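Derkau 701 Hardwax Oil: Ten Months on a Work Table

Reviewed by Rosaire Arsenault
25 October 2019

Derkau sells the 701 as a two-part hardwax oil for interior wood. Part A is the oil and wax base. Part B is an isocyanate hardener, mixed 3:1 by volume. Stated coverage is 545 square feet per quart on closed-grain wood, and the stated cure is seven days. I bought the quart kit in the clear version in January and put it on a maple sample board, an ash shelf, and a light-colored table top that gets daily use.

Mixing and application

The hardener comes in a separate bottle with no volume marks. You will need a graduated cup for anything less than the full kit. Stir for two minutes and let it sit for five. Pot life is listed as four hours, but in a 66-degree shop mine started to drag under the pad at three.

Surfaces were sanded to 150 grit. Derkau warns against going finer, and the maple board shows why: the half I took to 220 absorbed less oil and ended up visibly paler. Vacuum, then wipe with a damp cloth and let the surface dry before you open the can. I applied the oil with a white nylon pad, waited ten minutes, and buffed off the excess with cotton rags. Spread oily rags flat outdoors to dry. They can self-heat if left in a pile.

Actual coverage on the ash shelf was well short of the label. Ash has open pores and this was expected. On maple the figure looked plausible.

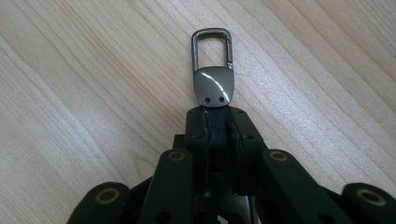
Color and sheen

The clear version is not colorless. It warms pale wood by a small amount, less than Danish oil and more than a water-based polyurethane. Sheen is a low satin. The second coat, which the instructions call optional, raised the sheen slightly and evened out two dull patches near one end of the table. I would treat it as required on any horizontal surface.

Lap marks were not a problem as long as the excess came off within fifteen minutes. Past that point the surface turns tacky and the rag leaves streaks. A little fresh oil on the pad will loosen them.

Spill and abrasion tests

All spots were left under an upturned glass for six hours on the fully cured maple board. Water, black coffee, and olive oil left no mark. Red wine left a faint ring that came out with the maintenance soap. Household ammonia dulled the surface and the dull spot is still there. For comparison I ran the same spots on a board finished with Kedum Floor Oil, a one-part product. The Kedum board marked under water and coffee. 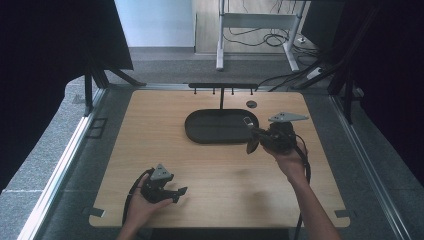 Abrasion is the weaker area. A hardwax oil leaves a thin film and it will not take dragging the way a catalyzed lacquer does. Hard items are what to watch on a pale top: a metal clip, or a dark gray oval tray like the one on this table, can leave fine scratches if there is grit underneath. Felt dots on anything that slides will help. Scratches in my test board disappeared after spot sanding at 180 and one thin recoat, with no visible edge to the repair. That is the main argument for the product over polyurethane.

Storage

Part A skinned over after four months in a half-full can. Decant it into a smaller container. Part B thickened by August and I threw it out. Replacement hardener is sold separately.

Verdict

Good stain resistance, easy repair, optimistic coverage figure, short shelf life once opened. Recommended for tables and shelves. For floors I would want a longer test.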